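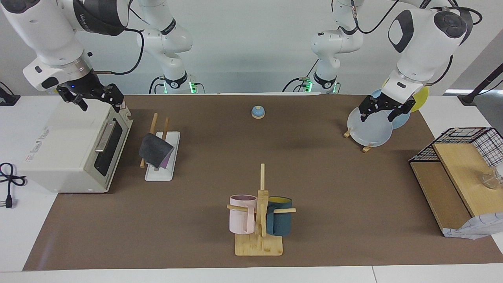 Figure 1. Two-arm test cell with the kitchen object set. Left gripper closed on the plates in the stand; right gripper open above the toaster oven.

Loss of Grip Force After a Protective Stop in a Two-Arm Kitchen Cell
Final report, Robotics Project Course
Submitted Sep 19, 2019

Summary

During testing of a plate-handling task, the left arm of our two-arm cell let go of its load after the right arm entered a protective stop. One plate fell to the table and from there to the floor. The arms themselves behaved as specified. The fault was in our own cell controller, which we call Pokent, and in the way it passed the stop signal to the gripper drivers. This report describes the cell, the failure, how we reproduced it, the cause, and the changes made. The fault has been removed in the version now running, but one related problem remains open and is described in Section 7.

1. Background

The project began in April as a continuation of an earlier course project, Norex, which used a single arm to move mugs between a tree and a rack. Norex had one arm and one gripper, so the question of what one arm should do when the other one stops did not come up. We kept most of the Norex gripper code and wrote a new layer above it to coordinate the two sides. The new layer is Pokent.

The assigned task was to unload and load plates with one arm while the other arm worked near a toaster oven. Grading was based on cycle completion and on a written safety review. The failure described here happened while we were collecting runs for the first of these.

2. Cell layout

The two arms are mounted at the back of a white table and reach forward over a brown mat. Each carries a two-finger gripper. The toaster oven is on the robot's right side with its door facing the middle of the cell. The plate stand is toward the rear on the robot's left side and holds three round plates on edge. A mug tree stands at the front center, a small drying rack stands next to the oven, and a call bell is placed near the back between the arms. The bell is used to mark the end of a cycle. A wire basket sits on a low shelf at the table edge beyond the plates.

The working areas of the two arms overlap in the middle of the mat, mostly above the bell and the mug tree. Pokent treats this region as shared and allows one arm in it at a time. The plate stand and the oven are both outside the shared region, so the arms may work on them together.

Names in this report follow the robot's own left and right. A person standing at the front of the table sees the right arm on the left. This caused confusion in our early log notes, and two entries had to be corrected before they could be used.

3. Description of the failure

The left arm had closed on the plates and lifted one of them clear of the stand. The right arm was moving down toward the top of the oven to check its position against the back corner. The oven had been moved slightly during cleaning and the new position had not been entered. The right gripper touched the housing, the contact force passed the limit, and the right arm went into a protective stop. This was correct.

Pokent then sent a stop to the left arm. The left arm held its position, also as intended. The left gripper opened 161 ms later. The plate dropped onto the mat, rolled over the edge of the table, and landed on the floor. It did not break. The operator was standing behind the marked line and was not touched. The emergency stop was pressed after the plate had already landed and had no effect on the outcome.

We recorded the event as a loss of load. Under the lab rules this is reportable even if no one is hurt, and the cell was locked out until we could explain it.

4. Reproduction

We first tried to repeat the failure by pressing the protective stop input on the right arm by hand while the left arm held a folded towel. In the first group of trials the gripper did not open at all. This led us to suspect a loose gripper cable, and we lost time replacing one that was fine.

The difference was in the timing. In the hand-triggered trials the left gripper had finished closing and had been idle for several seconds. In the original event it had reported a closed state just before the stop arrived. We wrote a script that triggered the stop at a set delay after the gripper reported closed, and ran 400 trials with the delay varied in even steps. The towel was used as the load for all of them.

The gripper opened in 214 of the trials. Every opening occurred with a delay shorter than the settling period of the gripper driver. With longer delays, no openings were recorded. The arm held its position in every trial, with or without the grip.

A shorter set was repeated with the left and right sides exchanged. The result was the same, which ruled out a fault in one particular gripper.

5. Cause

The Norex gripper driver has three states: open, moving, and holding. The change from moving to holding does not happen when the fingers first meet resistance. The driver waits for the motor current to settle, then writes the holding state and starts keeping force. During the wait it already reports "closed" to the layer above. Norex did this to save time between the grip and the lift.

When the driver receives a stop in the holding state, it keeps force. When it receives a stop in the moving state, it cancels the motion and returns to the last confirmed state. The last confirmed state before a grip is open. A stop that arrives during settling therefore causes the gripper to return to open, although the layer above believes the object is held.

In Norex this was harmless. The single arm was stopped by the same signal, usually with the object still resting on something. In the new cell the left arm may be stopped at any time by an event on the other side of the table, and our lift started during the settling period.

There were two mistakes on our side. We reused the driver without reading its stop handling, and we took the word "closed" in its status message to mean that force was being kept. The second mistake could have been caught by a simple test of the status message against motor current. We did not run one until after the failure.

6. Changes made

The driver no longer reverses on a stop. A stop received in any state now freezes the finger position and keeps the present current up to the holding limit. Opening the gripper after a stop requires a separate command from the operator panel.

The status message was split into two values, "contact" and "holding". Pokent waits for holding before it allows a lift. This adds a short pause to each cycle and lowered our cycle score slightly.

The oven position is now checked at startup. The right arm approaches the back corner at low speed with a reduced force limit and compares the contact height with the stored value. If they do not match, the run does not start.

A raised strip was fixed along the front edge of the floor area so that a dropped plate stays away from the operator line. The line itself was moved back.

We repeated the full set of scripted trials with the new driver. The gripper did not open in any of them. We then ran the plate task with the right arm stopped on purpose during each lift. The plate stayed in the gripper each time, and it was returned to the stand by hand guiding before the restart.

7. Open problem

Keeping force after a stop protects the load but may not be right for a person. If a finger or sleeve is caught, the old behavior would release it in some cases, and the new behavior never will. The present answer is a release button on the operator panel, within reach from the line. We measured the time needed to find and press it with each member of the group, and the slowest result was more than 2 seconds. That is too long. A release on the gripper body would be better, but there is no free input on the wrist connector.

We looked at the Atetano add-on board, which would supply the missing input, and at a pressure strip wired through the Ostapchuk relay box already in the lab. The board needs a new wrist plate. The relay box is simpler, but its cable would have to run along the arm next to the present loops – and these already come close to the wrist in some poses. Neither was fitted before the end of the course.

Until this is solved, hands are kept out of the cell whenever the drives are enabled, including during hand guiding of the opposite arm.

8. Notes for the next group

The scripted stop test is in the test folder of the Pokent repository and should be run after any change to the driver. It needs the towel, the left and right drives enabled, and an empty plate stand. Log times are taken from the controller clock. The gripper clock drifts and should not be used for comparing events between the two sides.

The stored oven position is in the cell file under "oven_back_corner". It must be measured again each time the oven is moved, including for cleaning.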